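Do Reused Hotel Towels Save Water?
Lamai Thepsuriya, Illport

The card in every bathroom says hanging up your towel saves water. I doubted it. Over two weeks in December I asked 30 guests at the Flestbridge what they did with theirs.

Most said they reused them. The laundry log says otherwise – the loads barely changed.

1. What counts as used
Staff wash any towel left off the rail, even one touched once. 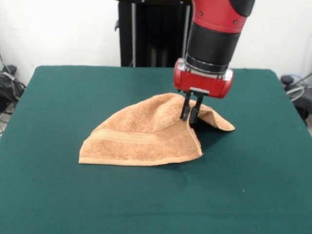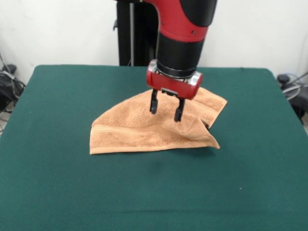 Crumpled orange towel on a green-covered table.

2. Weak points
Guests like to sound good in surveys, and two weeks is short. I still think the card does more for the hotel's image than for the river.

Recent reports
Is Illport Tap Water Hard?
Bus Delays on the Wiriya Line
Who Reads the Menu?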